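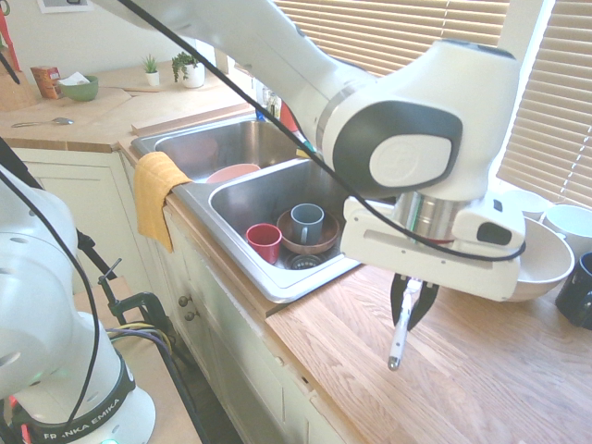

# Ollau Counter Kit

Lerkon part group OL. Mounting, control and task software for one robot arm working at a kitchen counter or sink.

The Ollau kit lets a lab or a product team run pick, place, stack and clear tasks in an ordinary kitchen, with ordinary dishes left where people leave them. Mugs stand on bowls, cups end up in the sink, and a towel hangs over the edge. The arm works from the side of the counter and reaches in over the basins. A thin white marker held tip down in the fingers, as at the top of the page, gives a fine point to work with over the countertop.

The arm itself is not part of the kit. You supply your own arm and gripper, and we supply the rest.

**Price:** $3883 for the full kit, shipping extra
**Ships from:** our Drandetti warehouse
**Lead time:** 4 weeks from receipt of order
**Warranty:** 2 years on hardware, one year on the power supply

## What is in the box

- Control box with power supply and mains cord
- Floor stand with base plate, pre-drilled
- Table clamps (2)
- Overhead camera bracket and side camera bracket, cameras not included
- Cable set, including the emergency stop cable and button
- Rubber fingertip covers (4), black
- Touch-off marker holder
- Software license on USB stick, one workstation
- Printed setup guide and a card of default speeds

The stand and the control box come in separate cartons. The stand is the heavy one and should be unpacked by two people.

## What you need to have

- An arm with an open control interface over Ethernet
- A parallel gripper with removable fingertips
- A PC running Linux, with a wired network port to spare
- A counter that does not move when you lean on it
- A grounded outlet on the same side of the room as the arm

Send us the model of your arm and gripper before you order. We will tell you whether we have run the kit with that pair, and if we have not, what adapter plate it would take. Adapter plates are cut to order and are not returnable.

## Setting up at a sink

1. Bolt the base plate to the stand and place the stand in front of the counter, to one side of the sink. Leave enough room to open the cabinet doors.
2. Mount the arm. Route the cables along the outside of the links and leave a loop at each joint that turns.
3. Put the control box on the floor behind the stand or on a shelf. Do not put it under the sink.
4. Fix the emergency stop button where the operator will stand.
5. Start the software and choose **New counter**. Touch the marker tip to the corners of the counter when asked, then to the rim and the bottom of each basin.
6. Draw the keep-out areas. Faucet, window and blinds are the usual ones.
7. Run the empty pass at low speed with one hand on the stop button.

Step 5 takes the most patience. If the marker slips in the fingers, the touch points are no good and you have to start the step over. Wahyudi Pangaribuan, who runs our bench tests, wraps a single turn of cloth tape around the barrel before he starts. Tape is not included.

If the counter is swapped or the stand gets bumped, repeat steps 5 through 7. Saved tasks are kept and will be shifted to the new touch points.

## Working inside a basin

A sink is harder than a tabletop. The gripper has to come down between walls, the metal reflects light from the window, and things in the basin lean on each other. The software treats each basin as its own work area with its own floor height, and the arm goes up and over the divider when it moves from one to the other.

Wrist angle matters more than people expect. With the gripper pointing straight down you keep the most clearance at the rim, and most of the built-in grasps use that pose. Grasps on the near wall of the basin are the ones that run out of room first. Move the stand a little farther from the counter if you need them.

Racks can stay in. The setup wizard asks for the height of the rack and uses it as the floor, so a shallow pan resting in a wire basket is picked from the right height. Small cups beside the rack are handled as separate items.
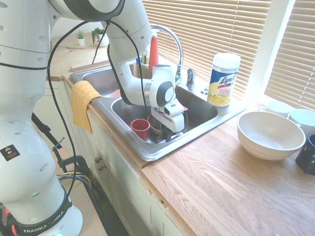 **Can I run water while the arm is working?**

Turn the faucet off first. The kit is rated for dry use, and the fingertip covers are the only part we expect to get wet. Wipe them down and let them dry before the next run.

**Does the kit work with the blinds open?**

It depends on the cameras. Direct sun on stainless steel will wash out most of them. Our own runs are done with the blinds down, and daylight coming around them has not been a problem.

**How many recorded runs will the software hold?**

The standard license stores 2000 runs per counter. After that the oldest ones are moved to an archive folder on your disk. Nothing is deleted unless you delete it.

**Can two arms share one control box?**

Each arm needs its own box. Two boxes can be linked with a sync cable (part OL-SY), and each arm then waits for the other at the edge of the shared area.

**Can I get only the software?**

We sell it alone to customers who already own the hardware kit. Without the control box the stop circuit is missing, and we do not support that.

## Built-in tasks

The software comes with a short list of tasks you can run on the first day:

- Lift a cup or mug and set it on the counter
- Lift a bowl by the rim
- Unstack a mug from a bowl or plate
- Move an item from one basin to the other
- Pick up a flat utensil by the handle
- Return everything to its starting spot

The last one is the one customers use most. It looks up where each item was at the beginning of a session and puts it back there, so you can run the same task again without resetting the counter by hand. It handles mugs, cups and bowls well. It is poor with sponges and towels, and we suggest you mark those as fixed.

You can add tasks by hand guiding or with the task editor. A hand-guided task needs an arm that allows it. The editor works with any supported arm.

## Picking up flat things

Spatulas, forks and knives lying on a counter are the most common reason for a failed run. The fingers have to come down close enough to touch the wood without pressing on it. Set **Surface offset** in small steps and stop when the fingertips just brush. On a butcher-block counter the surface can be a little high at one end, and we recommend two offsets, one on each side of the sink.

Handles should lie across the fingers. If the handle points away from the arm, the wrist has to turn a long way and the cable loop gets tight. The software gives a warning when this happens – do not switch it off.

Keep knives out of the session unless they are the subject of it. For training new operators we use dull plastic ones.

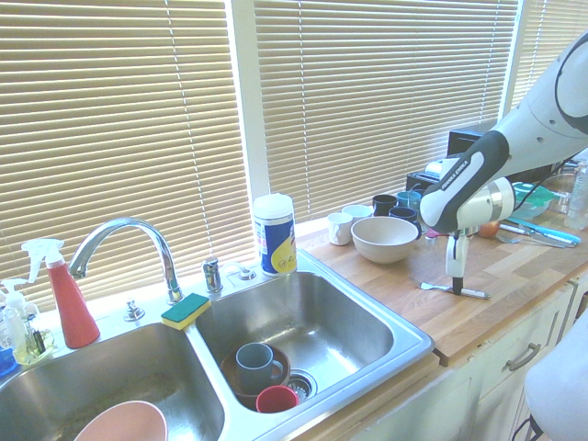

*Page last changed: 5 Feb 2018*

Changes on this page: corrected the number of fingertip covers, added the note on surface offsets, took out the old wall bracket (discontinued in October).

## Parts and spares

| Part | Number | Notes |
|---|---|---|
| Fingertip covers | OL-FT | Sold in packs of 4 |
| Table clamp | OL-CL | Same clamp as in the kit |
| Marker holder | OL-MH | Fits thin barrels only |
| Sync cable | OL-SY | For linking 2 control boxes |
| Stop button with cable | OL-ES | Replace after any damage |
| Side camera bracket | OL-SB | Screws included |

Fingertip covers wear at the inside corner. Replace the pair when you see a split, and don't turn them around to get more life out of them. We tried it and the grip was uneven.

The clamp will mark soft wood. Put a scrap of board between the clamp and the table edge.

## Known limits

- Clear items, such as water bottles and clear soap pumps, are often missed by the cameras. Set them as keep-out areas.
- A dark cup in front of a dark appliance may be found late or not at all.
- Round fruit will roll if the fingers close off center.
- The software does not know if a cup is full.
- Lidded containers are lifted as one piece. If the lid is loose, it will come off.
- Plates lying flat in a basin can't be picked by the rim unless one edge is raised.

We have a fix in testing for the dark cup problem. It will go out to all current licenses at no charge.

## Installation service

Setup at your site is available as a separate order. One engineer comes for 2 days, mounts the arm, does the touch-off with your people and leaves you with a working set of tasks on your own counter. Gergely Vass schedules these visits and will ask for a drawing or some photos of the counter beforehand, including what is under it.

In the western region, installation and repair are handled by Govindasamy under contract with us. Parts and prices are the same.

## Returns

Unused kits can come back within 4 weeks, in the original cartons. Stands that have been drilled can't be returned. For a repair, write to us first and wait for a return number. Pack the control box without the mains cord, and keep your cameras and your arm at your end.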